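3. Construction of the Workcell

3.1 Frame and enclosure

The cell was built in the Ernonberg shared workshop using the tools that any member can sign out. Profiles were cut on the workshop's miter saw and squared by hand. We had planned a welded base, but the welding bay was booked through June and bolted aluminum extrusion let us change the rail height twice during assembly without starting over. Material for the frame and panels came to 1475 in local currency, excluding the arms.

Three sides of the enclosure are closed and the front is left open for the operator. In early trials with plain white panels, the pose estimator did well inside the cell and poorly everywhere else. Following a suggestion by Pimentel, we covered the panels with patterned wallpaper, and the floor with a gray marble-pattern surface. The patterns can be changed between collection rounds. The wallpaper wrinkles if the paste is applied too thickly, and one panel had to be redone.

3.2 Arms and mounting

Both arms are fixed to the front rail on black mounting plates, so that they reach away from the operator and into the cell. Side mounting was tried first and abandoned, as the elbows met over the middle of the table in most two-handed motions. Each arm has its own electronics board, placed below its plate. Cables on the left arm are held with small white clips. Earlier we used tape, which let go after a few hours of motion and twice left a loop hanging in the path of the gripper.

The control software is a modified version of Temeck, with the Pestov scheduler handling the timing between the two arms. Changes to both are listed in Appendix B.

3.3 Basket task

The main bench task uses a light blue plastic basket near the center of the table, loaded with labeled white boxes (Figure 2). Other items are left on the table and in mesh baskets on the walls, and they are moved by hand between rounds. 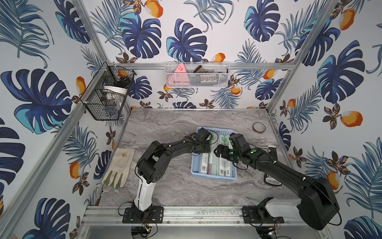

Figure 2. The workcell during the basket task. Both grippers are at the basket; a work glove lies on the table to the left.

A round consists of 17 trials. The operator resets the basket after each trial and does not correct the position of the other items unless one of them blocks an arm. Kotian and Chacko ran the rounds reported in Section 4, alternating as operator. The configuration described here was frozen on May 21, 2018, and no mechanical changes were made after that point.

The most common fault during setup was contact between a gripper and the basket rim. Lowering the approach speed reduced it, at the cost of a longer trial. Shetty later added a height limit near the rim, following the method of Devadiga, and the approach speed was restored to its earlier value.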